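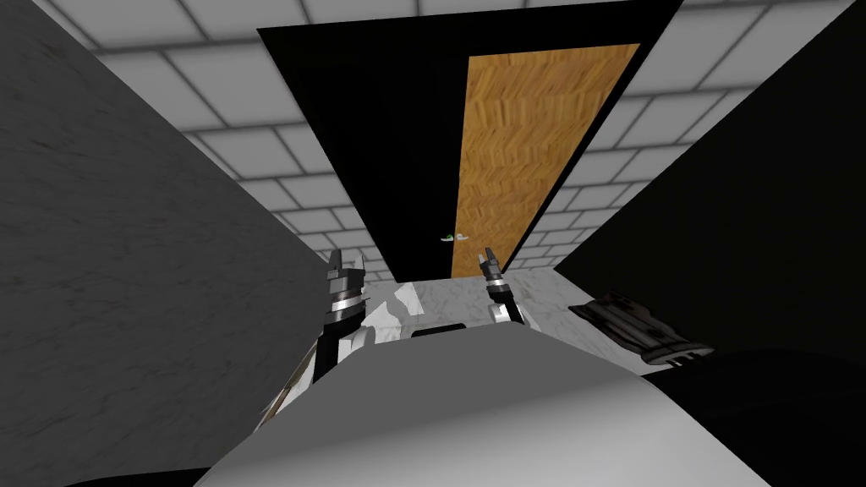 Stekano wants us to rent a kitchen helper, and before anyone has seen one wipe a counter the company has opened a waiting list. The offer, sent to dealers in December, is a two-armed robot called the Prerko, a service plan, and a monthly software update. The sales case rests on a simulator. According to the brochure, the Prerko has been trained on 53 household chores in virtual kitchens, and it handles most of them well.

I have no quarrel with simulators. Letting a machine fumble a thousand cups that don't exist is cheaper than sweeping up real ones. My quarrel is with using the practice ground as the showroom.

A rendered kitchen is a polite place. The marble is marble-colored, the tiles run in a regular grid, and the two-fingered grippers hang over a counter with hardly anything on it. My own counter has a toaster, a bag of onions, last week's mail and a sticky patch by the stove. I asked Stekano how many of the 53 chores had been tried in a home where people live. The answer was 13, and "tried" was their word. I asked how many had been finished without a person stepping in. That answer has not come.

Then there is the contract. The MacLeod plan, which is the cheap one, covers 20 hours of remote help a year. Remote help means a worker at a call center looks through the robot's cameras into your kitchen and takes over the arms. The brochure gives this two lines on the back page. A family that uses up its hours by spring can buy more, at a price the dealer "will be happy to discuss." I would want to discuss it first.

Defenders say early dishwashers were bad too. Maybe so, but a dishwasher stayed under the counter and never needed a stranger to finish the load - and the store would show you one running.

Holanard, a smaller rival, at least lends its machine for some 61 days before asking for a signature. Stekano could do the same. Put a Prerko in an ordinary apartment, leave the dishes where they are, and publish the whole week, dropped plates included. Until then I'm keeping my name off the list.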